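Kapitel 7
Demonstrationen ohne Roboter: Handgeführte Greifer und markerbasierte Posenschätzung

Lernziele
Nach der Bearbeitung dieses Kapitels können Sie
den Unterschied zwischen Teleoperation, kinästhetischem Führen und handgeführter Demonstration erläutern,
die Lage eines Greifers aus der Beobachtung eines ebenen Markers bestimmen,
die Transformationskette von der Kopfkamera bis zur Greiferspitze aufstellen,
typische Fehlerquellen bei weichen Objekten benennen und ihre Größenordnung abschätzen,
eine kleine Aufnahmereihe in einer Wohnumgebung planen.

Vorausgesetzt werden homogene Transformationen (Kapitel 2), das Lochkameramodell (Kapitel 4) und die Grundbegriffe des Imitationslernens (Kapitel 6).

7.1 Worum es geht

In Kapitel 6 wurde angenommen, dass die Demonstrationen bereits vorliegen: eine Folge von Beobachtungen und Aktionen, aus der eine Strategie gelernt wird. Woher diese Folge kommt, blieb offen. In der Praxis entscheidet aber gerade die Aufnahme darüber, was gelernt werden kann. Eine Strategie, die nur mit Würfeln auf einer Tischplatte trainiert wurde, wird an einer Decke auf einem Sofa scheitern, und zwar unabhängig davon, wie groß das Netz ist.

Der naheliegende Weg ist die Teleoperation. Eine Person steuert den Roboter fern, und die Gelenkwinkel werden zusammen mit den Kamerabildern aufgezeichnet. Die Daten passen dann ohne Umrechnung zum Zielsystem. Der Preis dafür ist hoch. Der Roboter muss vor Ort sein, er muss aufgebaut, kalibriert und beaufsichtigt werden, und die Bewegungen fallen deutlich langsamer aus als die eines Menschen. Beim kinästhetischen Führen, bei dem der Arm von Hand bewegt wird, gilt Ähnliches. Hinzu kommt, dass die führende Person häufig im Kamerabild steht.

Bei der handgeführten Demonstration wird der Roboter während der Aufnahme weggelassen. Die Person hält einen Greifer in der Hand, der in seiner Geometrie dem Greifer des Zielsystems entspricht, und führt die Aufgabe damit aus. Aufgezeichnet werden die Kamerabilder, die Öffnungsweite und die Lage des Greifers im Raum. Aus der Folge der Lagen werden später Sollpositionen für den Roboterarm berechnet.

Als durchgehendes Beispiel dient in diesem Kapitel die Aufnahmereihe Ridska. Sie wurde von Remedios Montes und Trygve Strand geplant und umfasst 933 Demonstrationen an Polstermöbeln, Decken und Kissen in Wohnräumen. Die Auswertung, auf die wir in Abschnitt 7.6 zurückkommen, stammt von Shabnam Mirani.

7.2 Aufbau der Messung

Zur Messung gehören drei Bestandteile: eine Kamera auf Kopfhöhe, die nach unten auf den Arbeitsbereich blickt, ein Greifer mit einem ebenen Marker und ein Würfel, der auf mehreren Flächen Marker trägt. Die Kamera liefert zugleich das Bild, das die gelernte Strategie später als Eingabe erhält, und die Messung, aus der die Lagen berechnet werden. Das ist bequem, führt aber zu einer Kopplung, die man im Auge behalten muss. Ist der Marker verdeckt, fehlt die Lage genau in dem Augenblick, in dem auch das Bild am wenigsten zeigt.

Ein ebener quadratischer Marker mit bekannter Kantenlänge genügt grundsätzlich, um alle sechs Freiheitsgrade zu bestimmen. Die vier Ecken werden im Bild gesucht, ihre Koordinaten im Markersystem sind bekannt, und die Lage folgt aus der Lösung des Perspektive-n-Punkt-Problems mit n gleich vier. Bei annähernd frontaler Ansicht ist das Ergebnis jedoch schlecht konditioniert. Kleine Fehler der Eckenpositionen verändern die geschätzte Neigung stark, und es gibt zwei Lösungen mit fast gleichem Rückprojektionsfehler. In einer Bildfolge äußert sich das als Springen der Normalenrichtung von einem Bild zum nächsten.

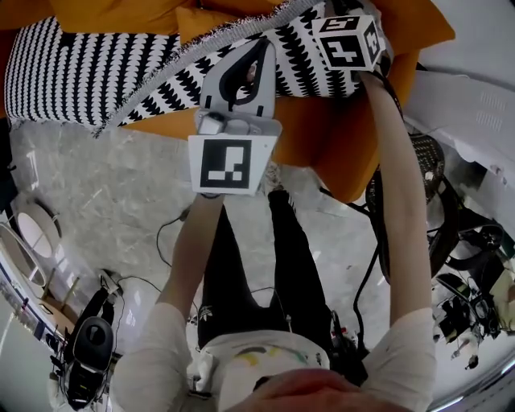

Ein Würfel umgeht diese Schwierigkeit zum größten Teil. Sind zwei oder drei seiner Flächen zugleich sichtbar, liegen die Eckpunkte nicht mehr in einer Ebene, und die Mehrdeutigkeit verschwindet. Die Lagen der Flächen zueinander sind aus der Fertigung bekannt und werden als fest angenommen. Man schätzt dann eine einzige Würfellage aus allen sichtbaren Ecken und nicht eine Lage je Fläche mit anschließender Mittelung. Das zweite Vorgehen ist leichter zu programmieren, mittelt im ungünstigen Fall aber eine richtige mit einer falschen Lösung.

Der Nachteil des Würfels ist sein Platzbedarf. Er stößt beim Arbeiten an Lehnen und Kissen und verdeckt je nach Handhaltung den Bereich, in dem gegriffen wird. Die ebene Platte ist flacher und stört weniger. Welche Ausführung sich eignet, hängt von der Aufgabe ab. In Räumen mit viel freiem Platz über dem Objekt spricht wenig gegen den Würfel; in Regalfächern ist er kaum zu gebrauchen.

7.3 Koordinatensysteme und Transformationskette

Wir verwenden die folgenden Bezeichnungen. W ist das Weltsystem, K das System der Kopfkamera, M das System des Markers und G das System der Greiferspitze. Mit T_AB wird die Transformation bezeichnet, die Koordinaten aus B in Koordinaten nach A überführt.

Gesucht ist die Lage der Greiferspitze in der Welt:

T_WG = T_WK · T_KM · T_MG

Der mittlere Faktor T_KM stammt aus der Markererkennung und wird für jedes Bild neu bestimmt. Der rechte Faktor T_MG ist durch die Bauform gegeben. Er wird einmal je Greifer kalibriert und danach als konstant behandelt. Der linke Faktor T_WK beschreibt die Bewegung der Kamera. Bei einer am Kopf getragenen Kamera ändert er sich ständig, auch wenn die Person glaubt, stillzustehen.

Für viele Lernverfahren wird T_WK nicht benötigt. Drückt man die Aktion als Änderung der Greiferlage gegenüber der Lage zu Beginn eines kurzen Abschnitts aus, so genügt es, die Kamerabewegung innerhalb dieses Abschnitts zu kennen. Fehler, die sich über die gesamte Aufnahme ansammeln, spielen dann eine geringe Rolle. In der Reihe Ridska wurde diese relative Darstellung gewählt.

Beispiel 7.1 Hebelarm. Der Ursprung des Markersystems liege 200 mm von der Greiferspitze entfernt. Die Richtung des Markers werde mit einem Fehler von 3 Grad geschätzt. Steht die Drehachse des Fehlers senkrecht auf der Verbindungsstrecke, so verschiebt sich die berechnete Spitze um

200 mm · 2 · sin(1,5°) = 10,5 mm.

Für das Ablegen eines Kissens ist das unerheblich. Für das Greifen einer einzelnen Stoffkante ist es zu viel. Man erkennt, dass ein Marker möglichst nahe an der Spitze sitzen sollte, dort aber auch am ehesten verdeckt wird. Einen Ausgleich schafft die zeitliche Glättung, deren Grenzen in Abschnitt 7.5 behandelt werden.

7.4 Weiche Objekte

Decken, Kissen und Bezüge stellen an die Aufnahme andere Anforderungen als starre Körper. Ein starrer Körper besitzt eine Lage mit sechs Freiheitsgraden, und ein Versuch lässt sich wiederholen, indem man ihn an dieselbe Stelle zurücklegt. Eine Decke besitzt keine solche Lage. Selbst wenn ihre Ecken an denselben Punkten liegen, fallen die Falten jedes Mal anders.

Daraus folgt zunächst, dass die Ausgangszustände bewusst gestreut werden müssen. Montes und Strand legten vor jeder Demonstration eine von mehreren groben Anordnungen fest, etwa »über die Lehne gezogen« oder »in der Sitzmulde zusammengeschoben«, und überließen die Einzelheiten der ausführenden Person. Genauere Vorgaben hatten in einem Vorversuch dazu geführt, dass die Vorbereitung länger dauerte als die Aufgabe selbst.

Die zweite Folge betrifft den Kontakt. Drückt eine Fingerspitze auf ein Polster, gibt dieses nach, und die Oberfläche liegt im Moment des Kontakts tiefer als zuvor. Aus der Greiferlage allein ist nicht abzulesen, ob die Spitze den Stoff nur berührt oder bereits eindrückt. Eine Strategie, die später auf dem Roboter läuft, übernimmt die aufgezeichnete Tiefe als Sollwert. Auf einem härteren Polster entsteht dann eine größere Kraft als in der Demonstration. Üblich ist deshalb, den Arm nachgiebig zu regeln und die Tiefe als Vorgabe mit begrenzter Steifigkeit zu verstehen (vergleiche Kapitel 9).

Gemusterte Stoffe sind für die Markererkennung im Allgemeinen unkritisch, solange die Marker einen ausreichenden weißen Rand besitzen. Kontrastreiche Muster in Schwarz und Weiß erzeugen zwar viele Kandidaten für Vierecke, doch werden diese bei der Prüfung des Codes fast immer verworfen. Die Rechenzeit je Bild steigt. Naheed Swati hat diesen Anteil für das Auswerteprogramm Grurel gesondert erfasst und empfiehlt, die Suche auf die Umgebung der zuletzt gefundenen Markerlage zu beschränken und nur nach einem Verlust das ganze Bild zu durchsuchen.

7.5 Ausblick auf die folgenden Abschnitte

Der nächste Abschnitt behandelt die Glättung der Lagefolge. Verdeckungen von wenigen Bildern lassen sich durch Interpolation auf der Gruppe der starren Bewegungen schließen. Für längere Lücken ist eine Inertialmessung erforderlich, oder der Abschnitt muss verworfen werden. Dabei ist zu beachten, dass Verwerfen die Daten verzerrt: Entfernt werden bevorzugt Abschnitte, in denen tief unter eine Decke oder hinter ein Kissen gegriffen wurde.

In Abschnitt 7.6 wird die Übertragung auf den Roboter besprochen. Shabnam Mirani verglich dort zwei Strategien, von denen die eine mit geglätteten, die andere mit ungeglätteten Lagen trainiert wurde. Abschnitt 7.7 enthält Hinweise zur Aufnahme, darunter eine Checkliste von Italo Martinelli zur Kabelführung und zur Befestigung der Kopfkamera.

Kontrollfragen

7.1 Warum liefert ein ebener Marker bei frontaler Ansicht eine unsichere Neigung, aber eine vergleichsweise sichere seitliche Position?

7.2 Stellen Sie die Transformation von der Greiferspitze zu Beginn eines Abschnitts zur Greiferspitze am Ende auf. Welche Größen müssen bekannt sein, wenn sich die Kamera dazwischen bewegt hat?

7.3 Wiederholen Sie die Rechnung aus Beispiel 7.1 für einen Richtungsfehler von 2 Grad. Bei welchem Abstand zwischen Marker und Spitze bleibt die Verschiebung unter 5 mm?

7.4 Eine Aufnahmereihe enthält viele Lücken beim Griff hinter Kissen. Beschreiben Sie, wie sich das Verwerfen dieser Abschnitte auf die gelernte Strategie auswirkt, und schlagen Sie eine Änderung am Aufbau vor.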